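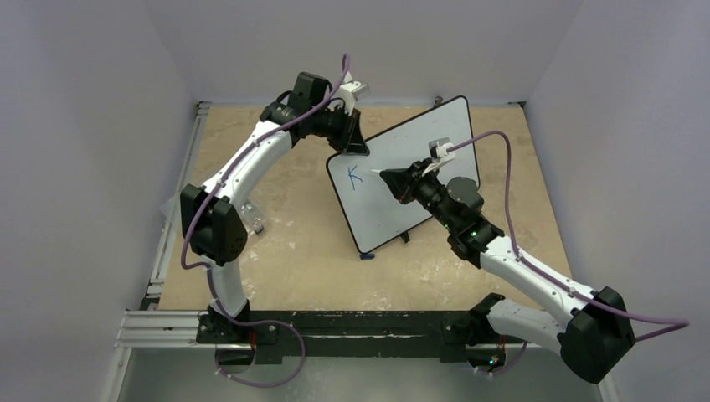

Mahmoud said the small boards should go out one to a table, because last time people were queuing to write on the big one and half of them gave up. I agreed, and so did Edvin once he'd heard what they cost.

So, notes from the lettering and sign group, 8 May 2022, my turn to write them up (sorry in advance for the spelling).

Small whiteboards. We have 19 and the Kvaran hall will lend us more if we ask before the summer. Mahmoud wants them stood up on their stands at a slant, and I'm with him - flat on the table you lean over your own hand and smudge everything. Edvin would like them flat for beginners. We talked about this for far too long! Agreed: stands for the evening group, Saturday children choose for themselves.

Markers. Blue to be the standard colour from now on. The green ones from Maltard were awful, they dried up in a fortnight, and I've still got a bag of them at home if anybody wants to try reviving them. Caps go back on between letters, please, please. Edvin to order 34 blue, fine tip if they have it.

Practice letters. We're starting with the straight-stroke capitals, so K, A, M, N and so on, and leaving S until people are feeling brave. Wobbly is fine. Mahmoud brought up his idea of rubbing out and doing the same letter again on the same spot, and everyone liked that, me included.

Work tops. The bare wood ones have paint flecks all over them and Edvin offered to sand them. I said leave them, they're for working on. Carried over, as we couldn't agree.

Money. 312 in the tin, less 49 owed to Oleo for the paper.

December show. Flesulis have said yes to the window again, but they want the signs a week earlier than last year. Mahmoud to ring them back.

Edvin has the key until next time.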